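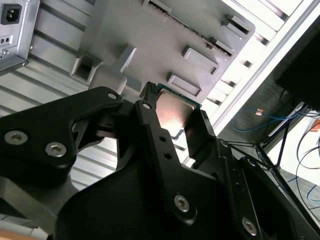 Search this site Enter keywords Go

Progress report to the Jurner Fund
Project: Welivov, original score, recording and soundtrack release
Submitted by: Kamarul Lubis, project lead, Okby Music
Period covered: from the first payment to the end of February

Where the project stands

The score for Welivov has been written and recorded. Mixing for the film is finished and the stems have gone to the dubbing stage. Mixing for the album is under way. The album will come out later than we said in the application, for reasons given under Rights and Schedule. We are not asking for more money. We are asking to move part of the budget from one line to another and the request is at the end of this report.

Composition

When we applied, the composer was working from a rough cut without the ending. The locked picture came to us after the grant was confirmed, and it was different enough from the rough cut that the music for the last reel had to be written again. The long walk along the canal, which had been scored from start to finish, now plays mostly without music. The director asked for that and the composer agreed after seeing it both ways. The cue written for the walk has been kept for the album under its working title, "Towpath."

The main theme is the same one you heard on the demo. It is now given to the viola in the opening titles, where the demo had clarinet. The clarinet has it later, when the sister comes home, and then again very quietly under the end credits.

The written score comes to 76 minutes of music, counting the canal cue and two alternate versions of the opening. Less than that is in the film. The application promised a full set of printed parts and these are done. They were proofread twice. The second reading turned up a transposition mistake in the horn part for the market cue and it was fixed before the session. Copies of the full score are with our office and one set will go to your archive, as the agreement requires.

Recording

We recorded at Van der Merwe Studios over five days. The plan was to have the whole ensemble in the room for all of it. We changed this after talking with the studio's engineer, who thought the dance cues would be hard to balance with the percussion that close to the strings. The strings and woodwinds were recorded together, and percussion and piano were recorded separately afterward. It meant more work with click tracks than the composer likes. The slow cues were done without a click, with the conductor watching the picture.

The ensemble was 13 players. All were paid the session rate stated in the application, plus the overtime described below. The accordion player booked for the project had to withdraw and a replacement was found through the studio. The replacement read the part well but plays a larger instrument with a darker sound, and the composer rewrote the registration markings for the wedding cue on the morning of the session.

The heating system in the main room could be heard on the quietest passages. The studio turned it off during takes and back on during breaks. This slowed the first day, and tuning drifted each time the room cooled. We lost most of an afternoon to it. The studio accepted part of the blame and did not charge for that afternoon, but the players were owed for their time and we paid them. The overtime line in the budget is overspent as a result.

The cues that gave the most trouble were the ones that sounded simplest on the demo. "Letter from the Coast" is a piano piece with a held string chord under it and it took more takes than the chase music. The version in the film is an edit of two takes. The version on the album will be one complete take, with a small noise from the piano bench left in. The composer prefers it.

Mixing

The film mix was delivered in stems as the dubbing stage asked: strings, woodwinds and brass, piano, percussion, and accordion on its own. The stage sent back the percussion stem for the market cue because of a sync problem near the end. It had been exported at the wrong start point. We sent a new one the same evening and have heard of no further problems.

The album mix is a separate job. The film mix leaves space for dialogue and sounds thin when played alone. The low strings in particular need to come up. We are almost two thirds of the way through the album mixes and have heard nothing so far that would require going back to the studio. Mastering will follow when the running order is settled.

Running order

The composer's first order follows the story. Our own preference is to place "Towpath" near the middle, where the album otherwise has several short cues in a row. Both orders have been sent to the director for comment. Some of the shortest cues will be joined together to make longer tracks, and a few that only make sense against picture will be left off. The alternate openings will be included at the end as bonus tracks on the disc and the download.

Rights

This is the main cause of delay. The wedding cue uses a dance tune which we understood to be traditional, and it was listed that way in the application. While preparing the cue sheet we found a published arrangement close enough to ours to raise the question of whether the tune has a known author. We wrote to the publisher of that arrangement. They replied that they believe the melody is traditional but that the second strain may be the arranger's own work. The strain appears in our cue for only a few measures.

We saw two choices: license the strain, or write a new one and replace it. The composer has written a new strain, which can be played by accordion and violin alone, and the film's editor has confirmed it fits the dancers' steps. We would still rather license the original because the players have already recorded it and the performance is good. We have asked the publisher for terms. If terms are not agreed before mastering we will record the new strain as a short pickup at Van der Merwe Studios. The film's producers have been told and are content with either.

All other rights are in order. The composer's agreement with Okby is signed, as is the agreement with the film's producers for use of the title and still photographs. Player releases were signed at the sessions. The release for the replacement accordion player was missing a page and has been signed again.

Packaging and notes

The booklet will have an essay on the score, a short note from the director and a cue-by-cue comment by the composer. The essay is written and has been edited. The director's note has been promised but not received. The composer's comments are in draft and run long; they will be cut to fit, and the full text will go on our website. The cover uses the film's poster art without the festival laurels. We had hoped for a painting commissioned for the album, but the producers want the poster and the contract gives them the say.

Public activity

The agreement calls for one free public event. It will be a talk by the composer with excerpts played by some of the ensemble and clips from the film. We have a hall held but not confirmed, and the producers have to clear the clips before we can announce it. An open rehearsal for music students took place on the day before recording began. It was well attended for a small room, and several students stayed to turn pages and ask the copyist about layout. We did not collect feedback forms, which we should have done. We will do so at the talk.

Schedule

Album mixing will be finished first, then the rights question has to be closed, by license or by pickup, before mastering can start. Manufacturing of the disc will follow mastering directly. The download could be released sooner than the disc but we plan to put both out together so that reviewers hear the album once, in its final order. The film's own release does not depend on any of this.

Budget

Composition and copying are on budget. Studio hire is under budget because of the afternoon that was not charged. Players' fees are over budget because of overtime. Mixing is on budget to date. Packaging has not been spent apart from the essay fee. The commissioned painting will not go ahead and its allowance is free.

Request

We ask the Fund's permission to move the unspent allowance for the cover painting into the players' fees line, to cover the overtime, and to use what remains after that for either the license or the pickup session. The total grant would stay the same. The ledger and the invoices from Van der Merwe Studios are attached separately. We would need an answer before mastering is booked.

Kamarul Lubis
Okby Music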